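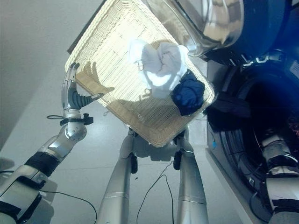
3.2 Carrying and holding laundry between rooms

Most earlier work on household laundry treats the wash itself as the unit of study: the load, the program, the water used. The steps on either side of it have received less attention. In this section we report how laundry was gathered, carried and set down in the homes that took part, and what kinds of containers were used along the way.

Households were recruited in Fernusthorpe and in the neighboring district of Sutcliffe. Each was asked to keep a laundry diary for 20 days and to write one line for every trip made with laundry in hand, whether clean or dirty. A trip was defined as any movement of one or more textile items from one room to another for the purpose of washing, drying, folding or putting away. Moving a single sock back to a drawer counted as a trip if the person wrote it down. The diaries were collected by Rangi Rutherford, who also did the first round of coding. The last diary came in on July 5, 2019.

A total of 828 trips were recorded across 36 households. Entries that gave no container were kept in the count and coded as "not stated." We did not go back to the households to fill these in, as several weeks had passed by the time coding began and we did not trust recall over that period.

Containers fell into four groups. Rigid baskets included plastic tubs and anything with a fixed rim and a flat bottom. Woven baskets, such as wicker, were coded apart from these because participants wrote about them differently. Bags covered cloth sacks, shopping bags and pillowcases. The last group was arms only, meaning the items were carried against the body with no container at all.

Woven baskets were the container most often described as belonging to a certain spot. Participants wrote that the basket "lives" in the bathroom or at the foot of the stairs, and some returned it there before starting the machine. Plastic tubs moved more freely and were used for other jobs between washes, including carrying toys, garden tools and, in one home, a cat on the way to the vet. A few participants said they avoided putting damp things in wicker. Others did so every week and reported no trouble apart from a musty smell in winter. Snagging was mentioned more often than damp. Knitted items and tights were the usual victims, and two households had lined their baskets with an old sheet for this reason.

The arms-only group was larger than we had expected from the pilot. It was made up mostly of short trips with small loads, for example a towel and a shirt picked up on the way past. Many of these were written down late, in a batch at the end of the day, and we assume that others were left out. The figure for this group should be read as a lower bound.

Load size was recorded in the participants' own words, and we sorted the answers into "a few items," "half" and "full." We considered asking for weights but dropped the idea after the pilot, when people weighed the first load and then stopped. Full loads were almost always sorted by color before they reached the machine. Loads of a few items were often mixed, with white towels and dark clothing carried together and separated on the floor in front of the washer, or washed together on a cool program. When asked about this in the closing interview, participants tended to say that sorting so little was not worth the bother. One put it this way: "If it's two things I just look at them and decide."

Where the container was set down depended mainly on floor space. In homes with a separate laundry room, the floor beside or in front of the machine was the usual place. Front-loading washers made this more common, as the door sits low and the items can be moved across without lifting the basket. In homes where the washer stood in the kitchen, the basket was more often placed on a chair, and participants gave hygiene as the reason about as often as they gave their backs. Tilting the basket toward the door, or propping it against a knee, came up in the interviews but had not been part of the diary form. We added a line for it in the December round.

Items left behind in the basket were a common source of extra trips. Small dark pieces were missed most often, and several diaries contain an entry for a second trip made within minutes of the first. Participants with deep baskets reported this more than those with shallow ones, though the number of deep baskets in the sample was small and we do not draw a conclusion from it.

The coding scheme was based on the Ivine household task list, with two changes. We split its single "transport" code into carrying and setting down, and we removed its code for ironing, which had only a handful of entries. The revised scheme was then applied to the Brendinico diaries, which are discussed in Section 3.3.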